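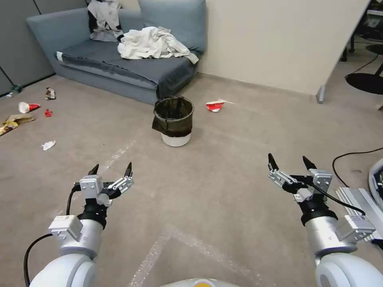 Saturday, May 18, 2019 - trash pickup, Rornasmont practice

Got in at 9, Tomos Parri already had the arms homed. Litter task only today, leave the sofa for next week.

- both grippers open/close fine after restart
- grip force limit was still 4000 from the Griffiths test, put it back to 471. CHECK THIS before every run
- right wrist drifts a bit when the arm is out far. roughly 18 mm by my ruler, didnt log it properly

Flat wrappers are the problem. Fingertips come down square and just push them along the carpet. Aled wants to pinch from one edge with the wrist tilted - try on the yellow and brown one first. Cups should be easier, go for the rim. Tissue I dont know, depth looks noisy on it.

Bin: keep it mid floor, both arms need to reach. Liner flap hangs over on one side, so release height has to clear that. Set 109 mm over the rim for now, Tomos thinks too high.

Scoring at Vulville in July is per item in the bin, no points for moving stuff near it (reread the rules, Aled Nicholas was right).

To do
- edge pinch script - me
- wrist calibraton, right side - Tomos
- more wrappers, differnt kinds - Aled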